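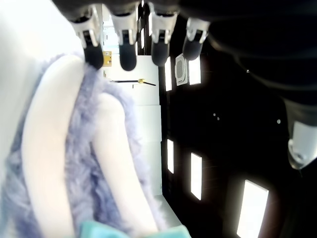
グリサウ州政府は金曜日、低所得世帯向けの小麦配給枠を拡大するよう求めていた件で、連邦食料省から条件付きの承認を得たと発表した。対象となるのは州北部のオルキネ郡とトゥンジェル郡で、追加分は3139トン。配給は来月から始まる見通しだ。

両郡では昨年の長雨で小麦の収穫が落ち込み、配給所の在庫が月の半ばで底をつく例が相次いでいた。州は春先に最初の申請を出したが、世帯台帳の更新が済んでいないことを理由に差し戻され、先月、書類を整えて再申請していた。
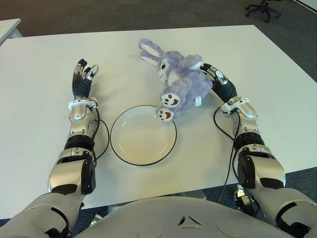 承認の条件は二つある。一つは、追加分の受け取りを台帳に登録済みの世帯に限ること。もう一つは、配給所ごとの引き渡し量を毎月、連邦側に報告することだ。報告が2か月続けて遅れた場合、翌月分の割り当ては保留される。

州食料局のセビム・アクブルト局長は記者会見で「申請した量の全部ではないが、冬を越すには足りる」と述べた。州の当初の要求は今回の承認量を上回っていたが、差の扱いについては年度末に改めて協議するという。

小麦はブラルカルの中央倉庫から鉄道で運び、両郡の204か所の配給所へはトラックで届ける。このうち山間部の14か所は積雪期に道路が閉鎖されるため、12月に入る前に冬期分をまとめて搬入する。州は運送業者との契約をすでに終えたとしている。 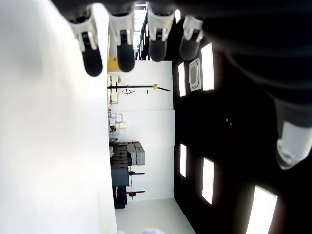 一方、州議会の野党議員からは、登録条件が厳しすぎるとの声が出ている。オルキネ郡選出のネジャティ・ドゥマン議員は「季節労働で村を離れていた世帯が台帳から漏れている。いちばん必要な人に届かない」と批判し、登録の締め切りを延ばすよう求めた。

食料局は、各配給所に臨時の登録窓口を置き、身分証と居住証明があればその日のうちに仮登録を受け付けると説明している。仮登録の世帯も初回の配給は受け取れるが、2回目以降は本登録が必要になる。窓口の受付は午前9時から午後4時まで。
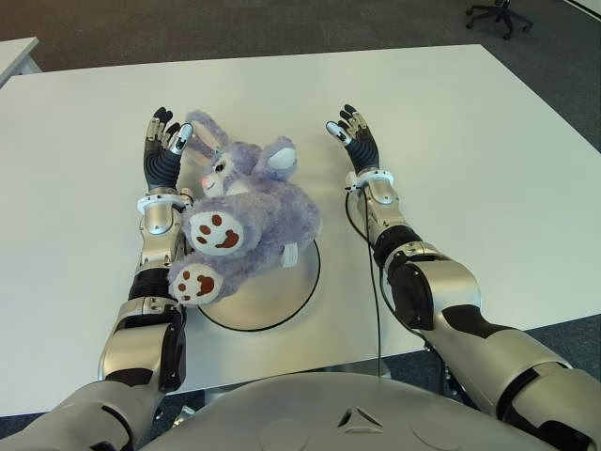
配給所での計量と袋詰めをどう進めるかは、まだ決まっていない。現在は職員が手作業で量っており、追加分が届けば待ち時間が延びるおそれがある。中央倉庫では機械化を求める意見もあるが、機械化のための設備は今回の予算に含まれておらず、州は当面、臨時職員の採用で対応する。募集は郡役場で週明けに始まる。

配給価格は据え置かれる。世帯あたりの上限量は、郡ごとの登録数がまとまりしだい公表される。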